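March, still at Brorkwood

Up before 7 and the kettle on. Cold enough for the heavy socks. Two pages today, as I skipped yesterday's.

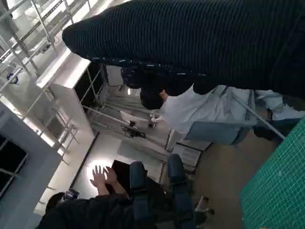

Morning

Drove out to Loden for the seed potatoes. The road is 191 kilometres return if you go by Uvdale, which I did, as the short way is still closed past the culvert. Radio dropped out at the usual hill. The co-op had Kennebec but no Norland, so I took two bags of Kennebec and a small bag of a red one I didn't recognise. The fellow said it keeps well. I wrote the name on the receipt and then left the receipt on the counter.

Stopped at Uvdale for gas and a sandwich. Egg, dry. The colour of the river is still that grey-brown and there is ice along the near bank.

Afternoon

Paraschiva Neagu phoned after lunch about the plots. She has moved me from the low end by the ditch to number 6, nearer the tap. I said I'd take it. The low end had decent soil but I lost half the beets there last spring when the water came up, and the carrots forked. She wants the fees by the end of the month. I told her I'd drop off a cheque.

Set the potatoes out in egg cartons on the spare room floor, eyes up. There wasn't enough room along the window so the reds are on top of the dresser with a newspaper under them. Should have done this a week ago.

Went through the tin of saved seed. The parsnip is too old to bother with. Kept the runner beans, the dill and the Coman peppers, which I'll start tonight if I can find the heat mat. Last year 15 came up out of the whole packet and I was happy with that.

Keegan Cormier came by for the rototiller he lent me in the fall. I had cleaned the tines but not changed the oil, and said so. He stayed for tea and talked mostly about his roof. He thinks the frost will be out of the ground early. I don't, but I didn't argue - he has been right before.

Evening

Found the heat mat behind the paint cans. It works. Peppers sown, two to a cell, lid on. Labelled them properly this time with pencil.

Leftover soup. Back is sore from the bags, which were over forty pounds each by the feel of them. Knees fine.

To do: cheque for Paraschiva. Ring the co-op about the receipt. Buy string. Ask Keegan if he wants any of the reds.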